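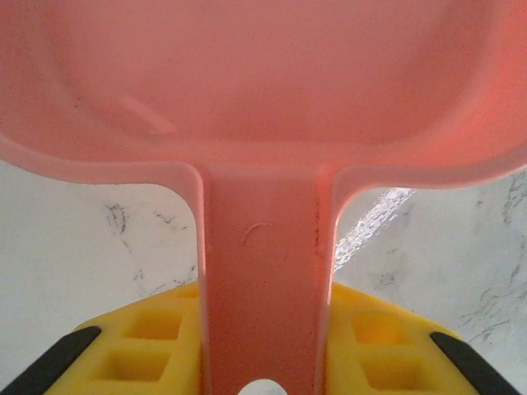

Pink scoop, close up

Keeping Candy Fresh at Home

I love a full candy shelf! Gummies, sour belts, hard candy, those chewy fruit cubes from the import store on Busmont... all of it. But candy goes sticky or stale fast if you just leave it in the bag, so these are the habits that work in my kitchen.

Gummies want a jar with a tight lid. I squeeze mine in right up to the top so there's hardly any air in there. If they've gone hard, put them in a zip bag with a slice of bread overnight and they come back soft and bouncy. I did this with a bag of Zaki peach rings I'd forgotten for 6 weeks and they were great!

Hard candy hates steam. Keep it away from the stove and the kettle, and drop in one of those little packets that come with seaweed snacks (the drying kind, still sealed).

Chocolate gets its own box. It picks up smells like crazy, and mint is the worst. Mine sat next to Dilesia mint drops once and every single piece tasted like toothpaste.

Sour sugar falling off? Save it from the bottom of the jar. It's so good on the rim of a glass of lemonade.

Labels! Masking tape, a marker, the month you opened it. I have 13 jars going right now and I would be lost without them.

Next up: getting melted taffy out of a Drerkine tin without wrecking the tin.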